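We use cookies to improve your experience on this site. By continuing to browse you accept our cookie policy. Accept | Manage settings

Bench clearing at Vosonari: bags first, then boxes

The packing lead at Vosonari handles small plastic goods for the Pretmont store, most of them toys and storage boxes. We asked how a table gets cleared at the end of a shift.

"Start with the bag," the lead said. "A thin bag takes up more table than anything you put in it. Until it is open and the handles are up, you are working around it."

The handles are the usual point of failure. On thin bags the lead wants each handle held separately, with the sides spread before anything heavy goes in. "If you lift by one handle, the load rolls to that side and the film stretches. Two points, same height."

Boxes are left where they lie until the bag is ready. Small figures go in after them, because they drop into the gaps. The shift list from November shows 26 bags packed this way and 11 done in the older order, boxes first. The lead has kept the newer order.
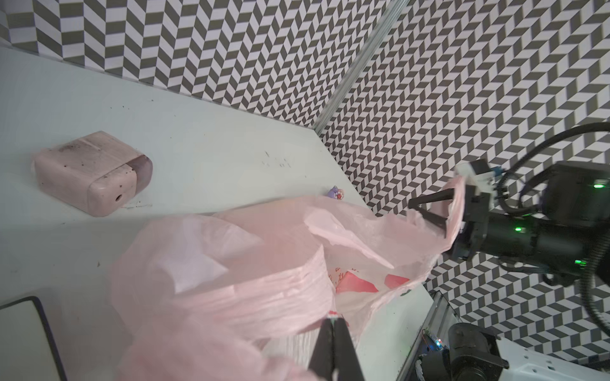
Dirt and loose specks

Pale surfaces show everything. "Pink and mint are the worst for that," the lead said. "A dark speck on a pale lid will get a return." Boxes with spots on them are wiped with a damp cloth and dried before packing. The tabletop is brushed toward one edge, never toward the wall, where grit collects along the metal rail.

Asked about bag thickness, the lead was brief. "We tried the Kinoshita bags, a pack of 20. They stand open better. They also cost more, so we use them for boxes with corners and keep the thin ones for cups."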